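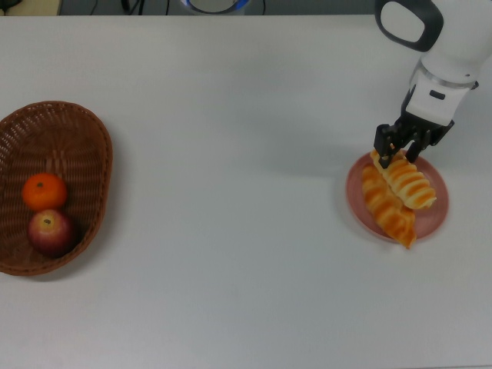
Home Browse Datasets Guides Sign in

# Selham Sale Notes

Hello and welcome! If you like shopping as much as I do, you have probably wondered whether that "extra 30% off, today only" was really a better deal than the one you let go by in the spring. I wondered that for years, and in May I finally went through my old store emails and typed the offers into a spreadsheet. Selham Sale Notes is that spreadsheet, cleaned up a bit so other people can use it.

## What you get

There are 207 rows, one for each sale, all from women's clothing and home stores that mail to my inbox. The stores I followed most closely are Banley (sweaters, coats, very good pajamas) and Dierckx, where I buy nearly all of my sheets and towels.

The files:

- `sales.csv` – the sales themselves
- `stores.csv` – store names and the short codes used for them in the first file

## Columns

`sales.csv` has 16 columns, and most of them explain themselves. A few do need a word or two:

- `pct_off` is the number in the email. If the email said "up to 60%," I put 60 here and `yes` under `up_to`.
- `code_needed` is `yes` when you had to type something in at checkout. I left out the codes themselves, as they have all expired.
- `excludes` is free text, copied in a hurry, so please forgive the spelling (cashmere gave me trouble every single time).
- `ship_min` is the order total for free shipping, in dollars. Blank means the email didn't say, so please don't read it as zero!

## Known problems

Banley changed how it words its clearance emails partway through, and I went back and forth on whether "40% off sale styles" belongs with the regular sales. In version 2 it has its own value, `clearance_extra`, in the `type` column. If you made charts from the first version, you'll want to run them again.

Store card offers are missing – I don't carry any store cards, so I never got those emails. In-store signs aren't in here either, even the good ones.

## Opening the files

Any spreadsheet program will do. I keep my own copy in Enov, which likes to turn the percentages into dates unless you set that column to plain text first.

## Using and sharing

Please use it however you like, and a link back is always lovely. If you spot a mistake, open an issue with the row number and I'll fix it in the next update.

We use cookies to remember your settings. Accept | Manage cookies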